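From: Efa Bellis
To: kit list
Date: 12 May 2022
Subject: Re: folding the shirts, again

Beca Vaughan wrote:
> Can we please agree on one way of folding? Half the bag
> comes back in rolls and the other half in what I can only
> call wads. Also, numbers showing, or I have to open all of
> them to find anybody's.

Beca,

Agreed on the numbers. I tried the in-thirds method that Idalina swears by, sleeves tucked behind, bottom brought up to the collar. It goes well until you reach the striped trim, which has its own opinions.

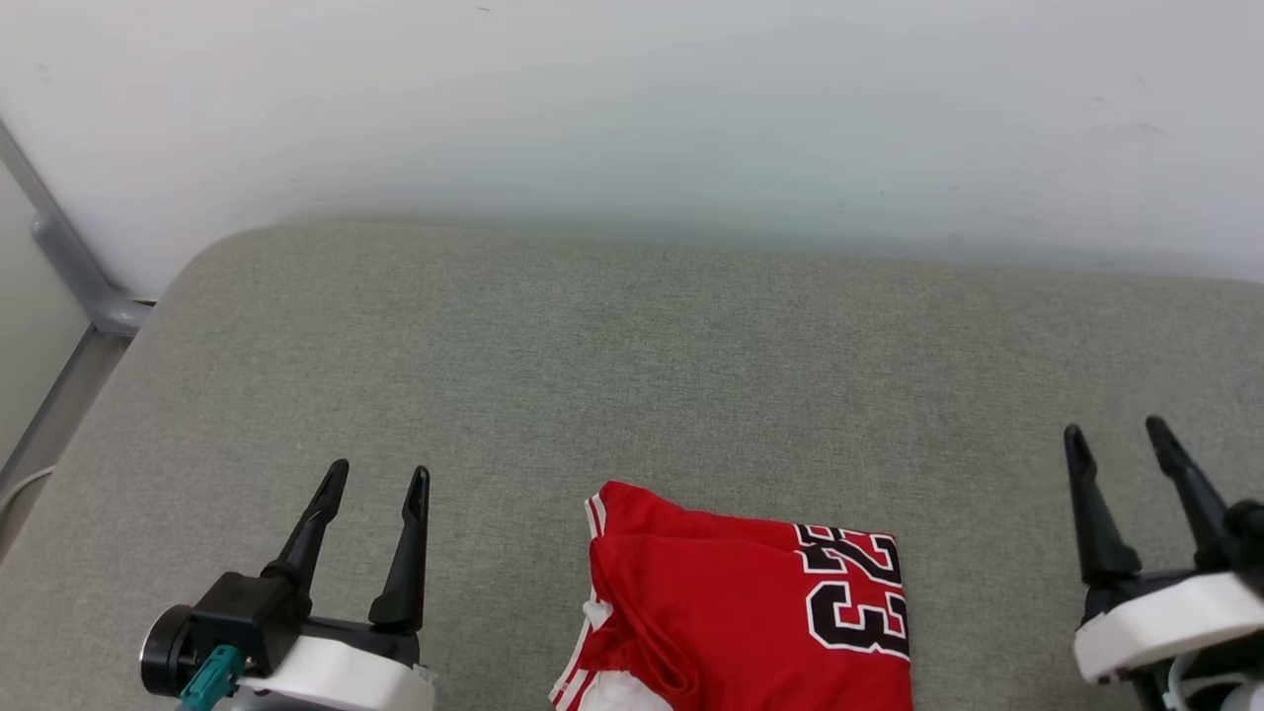
Number 23, folded. The right-hand side is the good side.

As you'll gather, the number shows but lies sideways, with a crease through one of the digits. I can live with that if you can. You'd still know whose it was from across the changing room -- or at least from the next bench.

My proposal is to fold everything to the width of the number and stack them in the blue Bakby box, 3 piles, lid on. Rolls to be outlawed. Wads to be returned to sender.

Angharad, do you still have the box?

Efa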